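Bikancombe landscape photography: questions we get

Is the viewpoint worth the climb?
Depends who you ask. The tourist leaflet promises "unforgettable light". I've been up 50 times and had decent light on 2 of them.

When should I go?
February, if you can stand it. The sun sits low behind Brasis ridge and the haze is thinner. Summer evenings are mostly flat glare and other people's tripods.

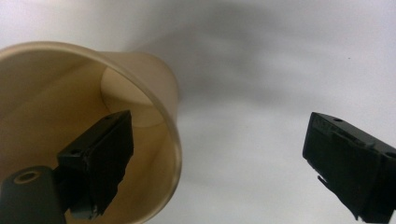 Looking into a tan plastic cup

Do I need a graduated filter?
Shops will say yes. I'd try two exposures and blend them first – it costs nothing.

Is the 283-metre spot on the Skondum path really better?
It's higher. Whether it's better is another matter, as a line of pines now hides half the lake.
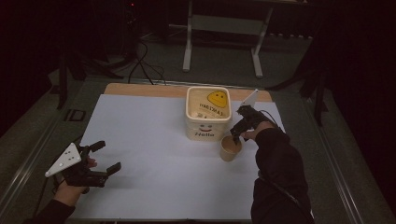
"Hello" tub on white paper

Can I get sunset and stars in one visit?
People claim so. Kuroda car park locks its gate at ten, so in June you'd be cutting it very fine.

Are the colours in the gallery real?
Mine are close. I can't speak for the purple ones.

Do you sell prints?
Yes, unframed, £93 for the large size. Look at one in daylight before you buy, from me or anyone else.

Page last checked May 3, 2026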